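Urkham (television series)

Urkham is a television drama series in 13 episodes, produced by the company Babalola and first shown in September. It was created and written by Hina Abbasi, who before that time was known mainly as a stage actress. The series follows the employees of a small ferry office in the town of Urkham, which exists only in the story, during the last year before the ferry line is closed.

Background

Abbasi began to act at the theatre in Jisari, where she played in comedies and in plays for children. She has told in interviews that she wrote the first pages of Urkham in the dressing room, between two performances on the same day. At this stage the text was a play with one act and only four persons. The play was read once in front of an audience but it was never staged.

The producer Babalola bought the rights to the play and asked Abbasi to make a television script from it. The first version had 11 episodes. Two more were added when the broadcaster wished to give more time to the story of the ticket clerk, who in the play is only mentioned by the others. Abbasi wrote all the episodes alone, and she also plays the role of the office manager. She had not planned this. The actress who was first chosen for the part left the project for another engagement, and Abbasi read the role at the rehearsals until it was decided that she should keep it.

Plot

The story opens with a letter which informs the office that the ferry will stop at the end of the year. The manager hides the letter from her colleagues for two episodes. When the ticket clerk finds it, the employees divide into those who want to fight the decision and those who begin to look for other work. A second line of the plot concerns the clerk's brother, who comes back to Urkham after a long absence and asks for his share of the family house.

The middle part of the series is slower and takes place almost fully inside the office. Episode 6 has only two speaking roles and plays during one night, while the ferry cannot leave because of fog. It is the part of the series that stands closest to the original play, and several pages of dialogue were taken from there without change. In the last episode the ferry makes its final crossing, but the viewer doesn't learn which of the employees is on board.

Production

The interior rooms were built in a studio in Jisari. The outdoor parts were made in the district of Gokent, where the production stayed for 11 weeks. The ferry itself was an old vessel hired for the purpose, and it was painted in two different colours, as the story goes back in time in episodes 4 and 9.

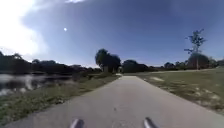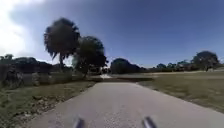 Path with grass on its left side, two views.

Most of the sound was recorded directly during the filming. The music was kept to a small number of pieces for piano and clarinet, and the first three episodes have no music at all except in the opening titles. The titles show a timetable in which one departure after another is crossed out. With each new episode there is one departure less.

For the crowd in the final crossing, the production invited inhabitants of Gokent to take part, and 1,284 persons sent an application. A much smaller group was chosen in the end, mostly people who could be present on all the days of filming. Their names are given in the closing titles of episode 13, in alphabetical order.

Reception

The first reviews were divided. Some critics found the opening episodes too quiet and wrote that the letter was kept secret for too long. Others praised the dialogue and the way in which Abbasi used her experience from comedy in a serious role. The opinion became more favourable after episode 6, which is still the one most often discussed by viewers. The open ending was received with less agreement, and Abbasi has declined to explain it.

The series was repeated in the following spring, beginning on 2023-03-06, this time with two episodes each evening. For the repeat, episode 9 was shortened by several minutes. The removed part shows a conversation between the two brothers of the ferry captain, and it was put back when the series was later sold on disc.

Other versions

A radio version in 6 parts was made with the same main cast. It leaves out the story of the family house and gives a larger place to the captain, who here also serves as the narrator. The original one-act play was printed together with the script of episode 6, with a short foreword by Abbasi. A second series was discussed with Babalola, but no script has been written.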